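3.2 The bed as a holding area

Of the 29 households in the Estevgate sample, 25 reported putting clothes on a bed at some stage between wearing and storing them. The remaining four reported using a chair, a habit with its own literature and, we suspect, its own conference. Barros's earlier interviews in Paiva described the bed as "the only table big enough," and our participants broadly agreed, though several insisted the arrangement was temporary. One had been insisting since October.

Bulky garments gave the most trouble. A shirt can be folded by habit, with the mind elsewhere. A quilted garment has opinions: flatten one part and the air moves to another, where it waits. Participants tended to spread such pieces over the bedspread before deciding anything, and the deciding could take longer than the folding. Figure 4 shows a quilted piece at this stage, still bunched into puffy folds.

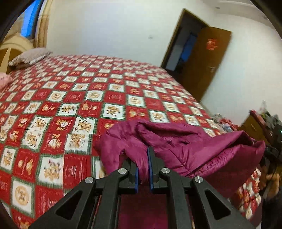 Figure 4. Shiny magenta-purple quilted garment on a checkered bedspread with cartoon animals.

3.3 Bedspreads and the problem of finding things

We had not planned to study bedspreads. Our coding sheet, adapted from Caldeira, had one box for them, marked "plain / other," and "other" filled up quickly. Busy patterns mattered most for small items. Among the 691 logged episodes were several searches for a sock that had been lying in full view on a printed cover — in one case for most of an evening. Large glossy garments had no such difficulty; even a bedspread of red and white squares with animals on them cannot hide a magenta one. Participants with patterned covers nonetheless rated them as practical, chiefly on the grounds that they do not show crumbs.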